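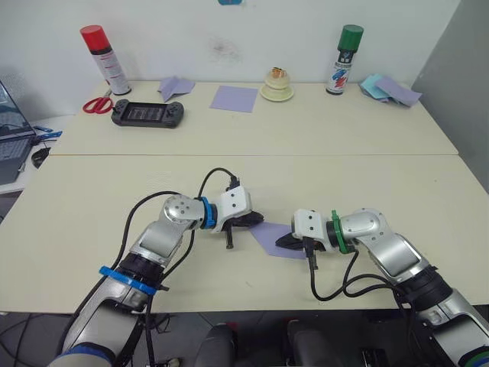
**Abbildung 3:** Zweiarmige Station beim Papierfalten. Der linke Arm trägt den blauen Ring, der rechte den grünen; im Hintergrund die Ablage mit weiteren Gegenständen.

### 4.2 Regeln für den Arbeitsplatz

Als ich mit den Faltaufgaben angefangen habe, gab es bei uns genau eine Regel, und die hing als Zettel am Rechner: »Finger weg, wenn er fährt.« Für einen einzelnen Arm reicht das vielleicht sogar. Sobald aber zwei Greifer über demselben Blatt stehen und sich fast berühren (Abb. 3), kommt man damit nicht mehr weit – da ist der Mensch ja nur einer von mehreren möglichen Kollisionspartnern! Beril Çetinkaya und ich haben deshalb im Februar ein Regelblatt geschrieben, das inzwischen sechs Punkte hat und das ich hier in Auszügen vorstelle.

Am meisten gestritten haben wir über die Farben. Unsere Regel lautet jetzt: Jeder Arm bekommt eine Kennfarbe, und diese Farbe steht auch im Protokoll, in den Dateinamen und in jeder mündlichen Ansage. »Links« und »rechts« sind verboten, denn wer gegenüber am Tisch steht, meint damit das Gegenteil (mir selbst mehr als einmal passiert). Reinaldo Godoy fand das anfangs übertrieben und sagt heute von allen am konsequentesten »Blau« und »Grün«.

Punkt zwei betrifft den Mindestabstand der Greifer. Solange beide Arme verfahren, halten wir 90 mm zwischen den Fingerspitzen ein, und erst im eigentlichen Faltschritt darf die Steuerung diesen Wert unterschreiten, dann allerdings mit gedrosselter Geschwindigkeit. Wir haben zuerst 200 mm probiert, wie es die Kollegen bei Tromovia machen, aber damit kommt man an ein kleines Blatt schlicht nicht heran.

Dann die Kabel, mein Lieblingsthema. Eine Schlaufe am Greifer braucht Spiel, sonst zieht sie bei jeder Drehung des Handgelenks, und zu viel Spiel legt sich eben auf die Tischplatte. Vor jeder Serie fahren wir darum beide Arme einmal ohne Papier durch ihre Endlagen und schauen nur auf die Leitungen. Liegt eine davon im Faltbereich, wird das notiert und vor dem Start entschieden, ob sie umgelegt werden muss.

Für die hintere Ablage gilt etwas Lockereres. Spraydosen, Schere oder Teller dürfen dort stehen, solange sie jenseits der Fuge zwischen den beiden Tischen bleiben. Die Fuge ist unsere Grenzlinie, und die Steuerung kennt sie als virtuelle Wand. Sushil Bhatia hätte die Ablage lieber ganz frei – darüber reden wir noch.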